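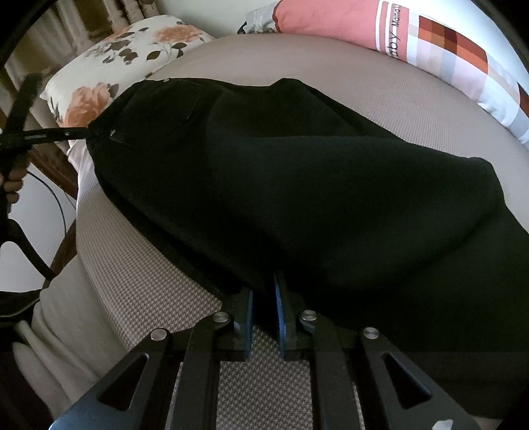
Welcome to the questions page for the Flirkmont Mending and Alterations Room, and thank you for stopping by before you call. We have been taking in hems, waists, zippers and worn-out knees at our little counter on Tanner Street for a good many years now, and the same questions come up so often that it seemed kind to put the answers where you can read them over a cup of coffee. One small habit will save you a trip. Before you bring us anything black, spread it out on a bed over a lighter sheet, the way you would with a big pair of dark trousers, and smooth it with your hands, because worn spots love to hide in the folds of dark cloth. Then tell us what you found!

Do I need an appointment?
No, you can walk in whenever the door is open. If you want a proper fitting, though, with pins and the tall mirror and somebody on her knees at your cuffs, please call ahead so we can set aside enough time for you. Thursday evenings are the quietest, and we stay until 7 that night.

Should I wash my clothes first?
Yes, please, and we say it with love. New pants especially ought to go through the washer and dryer before we hem them. Cotton can shrink more than you'd expect, and it is a sad thing to see a perfect hem riding up over somebody's ankles a month later.

Which shoes should I bring?
The ones you plan to wear most with that garment. Folks sometimes come in sneakers to have dress pants fitted, and we do our best with tiptoes and guesswork, but the real shoes are so much better.

How long will it take?
Plain hems are ready in 7 days. Linings, coats and anything with beading take 10 days, and in November, when everybody remembers the holiday parties at once, it can run a bit longer. We'll write your pickup day on the ticket so there is no confusion.

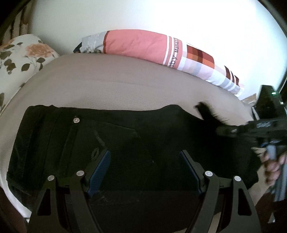
Photo: Rosalie Hauser

Can you fix snaps and buttons?
We can, and it's some of our favorite work. A round silver snap near the top edge of a garment gets tugged on every time you dress, so do have a look at the cloth behind yours. If the fabric has gone thin we'll put a patch on the inside first and set the snap through that. We keep a jar of 500 odd buttons on the counter (the children are welcome to dig through it), and if we can't match yours we'll move one up from the bottom, where it won't be missed.

Is my old favorite worth mending?
If you love it, very often it is. We will give you a price before we thread a needle, and if it comes close to what a new one costs we'll say so plainly and let you decide.

What if I can't pick up on time?
Please don't worry. We hold finished pieces for 100 days. Our Pimmont customers can also ask for their bags to ride over on the Stokcombe delivery run; just mention it when you drop off and we'll tie a green tag on your ticket.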